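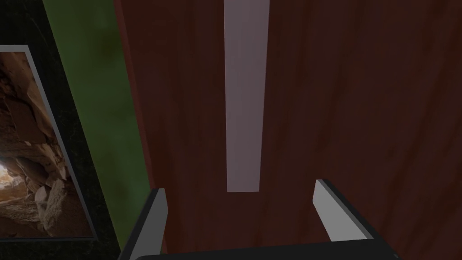 4. Lining up and closing on the handle

I do nearly all of my teaching in the simulator first, using the hand controller, and I'd suggest you do the same until your thumbs have got the hang of it. Most bad demos I've had to bin went wrong in the last little bit of the approach, when I got impatient and squeezed too soon. Get the two fingers wide open, one either side of the pale grey strip, with its lower end sitting over the gap between them, and then take your thumb off the stick for a moment. The wrist view is very close in, so small nudges look enormous!

1. Press Record on the Varico panel and wait for the counter to start.

2. Drop the speed slider from 100 to its lowest mark.

3. Bring the gripper in slowly until the strip is between the fingers. If you're drifting to one side, back off and come in again (don't try to twist your way out of it, I've tried).

4. Squeeze the trigger gently and hold it.

5. Pull back in one smooth movement, let go, and press Stop.

Note: I save 200 runs for each handle before I train anything. Zinhle Pillay likes 500, and her results are better than mine, so make of that what you will.

Caution: on the real arm, keep the stop button in your free hand all the way through steps 3 to 5. The simulator forgives a finger driven into a panel. The arm won't.

If the counter freezes, jump to section 7 before recording anything else.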